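**Composite sink with built-in drainboard, worth it in a small kitchen?**

**dlaryea** wrote:

We are redoing a galley kitchen in a rental duplex we own in Broralham. The old sink is a 2-bowl stainless that leaks at the strainer and has a dent in the divider. The tenant moved out, so this is the time to do it. Budget for the sink, faucet and drain parts is tight but not tiny.

I am stuck on whether to get a dark composite with a drainboard molded in, or a plain single bowl and let people use a rack. My brother-in-law says drainboards are a waste of counter. My mother had one for 40 years and would not live without it. There is a dishwasher in this unit, but it is the narrow kind.

Water here is hard. We get white scale on everything.

Dede

---

**maeve_n** replied:

Hard water and a dark sink is a chore. I had a black one in my last place and wiped it down every night with a towel. If I skipped two days I was out there with vinegar. For a rental I would go stainless again. Tenants are not going to wipe it.

The drainboard question is separate. I like them.

---

**kaerts** replied:

I disagree with Maeve on the color. Pure black shows everything. A mid or dark gray with some speckle in it is a lot more forgiving. I put one in June before last and it still looks fine to me, and our water is bad enough that we replace the shower head regularly.

Look at the board itself before you buy. Some of the cheap ones are nearly flat and water just sits there.

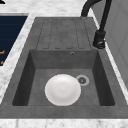 Slope is what you are paying for, and you can't judge it from a listing, so take a cup of water to the showroom if they will let you. Pour it at the back corner and watch. Also ask how the grooves get cleaned, because narrow ones collect scale and a sponge rides right over the top. With long channels that run toward the basin and have rounded ends, like those, a soft brush goes straight down the line and there are no square corners to dig at. Mine has a crosshatch pattern and I would not pick it again.

---

**silviab** replied:

Two things nobody has brought up.

1. Weight. Composite is heavy. Check what is holding the counter up on that run, especially if the cabinets are older. I added a pair of cleats under mine.
2. Cutout. If you are keeping the existing counter, a drainboard model needs a much longer hole than a double bowl, and if it's laminate you only get one try. Use the paper template that comes in the box and check it against the real sink. The Zindwood template I got was off at one corner.

I paid $200 for the cutting alone, and that was a friendly price.

---

**maeve_n** replied:

> A mid or dark gray with some speckle in it is a lot more forgiving.

More forgiving than black, sure. Still not as forgiving as steel. You clean yours. A tenant puts a hot pan on it and a cast iron lid in it, and then you have a chip. You can't buff out a chip.

---

**kaerts** replied:

You can fill a chip. The kit is cheap. You can't do much with a dented stainless divider either, which is what Dede has now.

---

**mmadigan** replied:

I manage a few older buildings and we have both. Complaints run about even. Stainless gets complaints for noise, composite for stains. The stains nearly always come off with a melamine sponge and a little dish soap. Skip the bleach, it dulled one of ours.

On the drainboard, I would say yes in a galley. With a rack on the counter, the water ends up behind the faucet and gets into the seam. I have replaced more than one swollen counter for that reason. A deep single basin also means a sheet pan can soak in it. 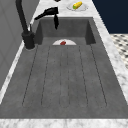 *Gray unit with a ribbed drainboard, plate in the basin.*

Get a basin grid whatever you choose. Dishes last longer and so does the bottom of the sink.

Mairéad

---

**dlaryea** replied:

Thanks, all. The counter is being replaced too, so the cutout is not a problem, but I had not thought about weight. The cabinets are original and I will look at them before ordering.

Leaning gray with the drainboard. Conneely has an open-box one for $70 off. Does anyone know if left-hand and right-hand matter, or can you just turn them around?

---

**silviab** replied:

Depends on the faucet hole. Many are marked reversible and have knockouts on both sides. If the hole is already drilled, you are stuck with the side you have. Ask them before you drive over.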